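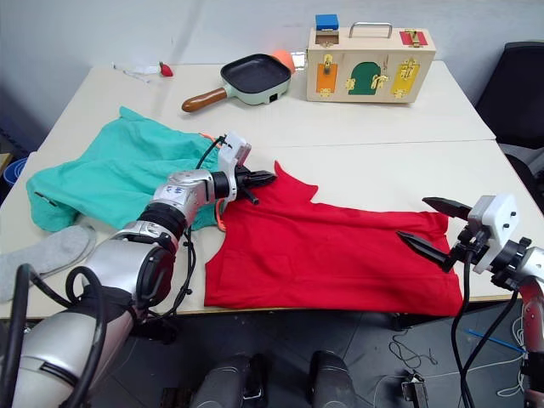
Workshop notebook – March 12, 2019

Folding notes, second page. I ran out of room on the first one because I spent half of it complaining about socks.

Clothes on the table for this round are the red T-shirt, the teal-green shorts with the orange drawstring, and a gray sock. I know the shirt is the easy one and I keep picking it anyway! It has a nice clear collar (the blue inside the neck is a great landmark) and it likes to lie flat once you've got the top edge straight. If the top edge goes wavy, stop and shake it out. I've tried to rescue a wavy one by tugging at the corners and you just move the wrinkle somewhere else.

My order for the shirt at the moment – sleeves in, sides in, bottom up to the collar, then press. Odel's folding sheet says to turn the shirt face down first. I've gone back and forth on that and I still like being able to see the neck.
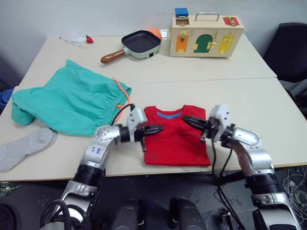
The shorts are another matter. The elastic waistband pulls everything into a bunch, and the cord goes wherever it wants. Next time I want to tuck the cord inside the waistband before making any fold at all, then go leg over leg, then in half. Somebody at Nevent swears by rolling shorts, but a roll won't stack in the Udavside drawers, and I've got 3 of those to fill before May.

Also for next time:
– keep folded things well back from the front of the table, I always drift toward the edge
– toys need a place of their own, the latch board takes up a lot of good folding space
– lint roller (ask Somboon, they sell refills)

On pressing: flat and gentle, over the thick part of the fold, and leave the collar alone. I used to lean on the whole thing and the neck ended up twisted to one side.

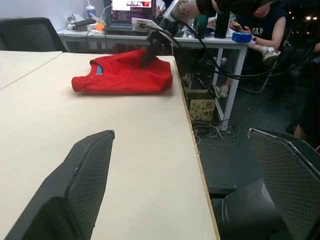

Red T-shirt, folded loosely, neckline to the left.

I'd still like that fold a bit tighter. Shorts first tomorrow, while I have the patience for them.

Home | Notebook | Supplies | Contact

Recent entries
Towels, thirds or quarters?
Sorting the sock bin
Shelf labels for Udavside

Questions about these notes? Leave a message at the Udavside workshop desk.
Back to top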